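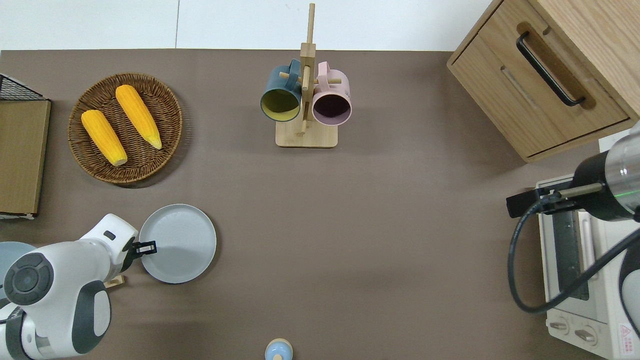 kernudgate-recipes

A plain-text collection of 248 corn recipes, typed up from the card boxes of the Kernudgate supper club. The club met for years, cooked a great deal of corn, and wrote almost none of it down in a way a stranger could follow. We have done what we could.

What you get

One text file per recipe, in the folder called cards. File names are the recipe titles in lowercase with hyphens. There are 9 chowders. Two of them are the same chowder, submitted by people who were not speaking at the time, and both asked to be kept.

index.csv lists title, contributor, servings and main method. Servings are copied from the cards and should be treated as a boast.

Fields

title: as written, including "Corn Thing."
method: boiled, grilled, baked, fried, raw or other. Other is mostly soup.
corn_form: cob, cut kernels, canned, frozen, meal or unknown
minutes: total time, if the card gave one. "Until done" is stored as blank.
notes: remarks from the margins, spelling untouched

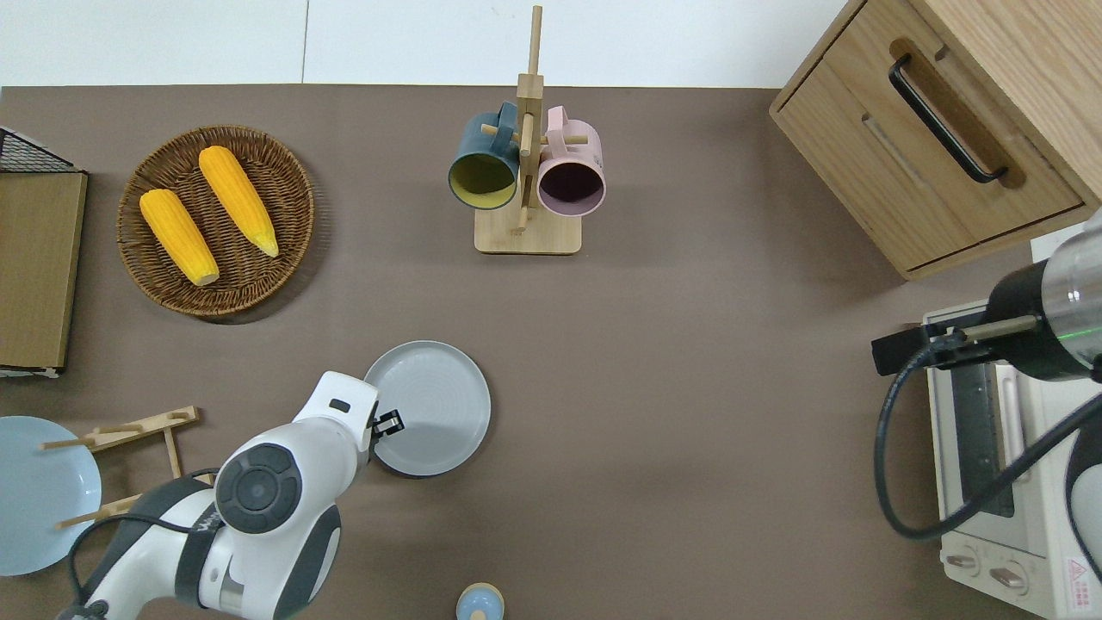 Two ears in a basket, corn_form: cob.

How it was made

Firouzeh Mazandarani typed the first box over one July and did the second out of spite. Yichen Wan checked every file against its card. Dehua Cai wrote the script that builds the index, and would like it known that the script is fine and the cards are the problem.

Measurements are left alone. If a card says "a coffee cup of milk," so does the file. We tried converting these in an early version and argued over the size of the cup until past midnight, so the conversions were taken out.

Known problems

The original count was 258. We dropped 10 cards that had a title and no recipe, including the promising "Yaqin's Fritters (the good ones)." Yaqin Cheng has been asked. She says she'll get to it.

Butter amounts in the baked section are correct. Please stop opening issues about them.

Oven temperatures are Fahrenheit except on the cards from the Omia potluck, which don't say. Use judgment, or stand near the oven.

None of the recipes have been tested for this release. Yuxi Xie has cooked her way through the grilled ones on her own time and reports that "Husks On" is better than "Husks Off" and that "Husks Optional" needs an editor.

Contributing

Fixes to typing errors are welcome. Fixes to the recipes go in a separate file called opinions.txt, which is already longer than the index. Please don't add zucchini recipes. There is another folder for those and we don't talk about how big it is.

License

Free to copy, cook and share. Keep the contributor's name on the card, even if it came out badly.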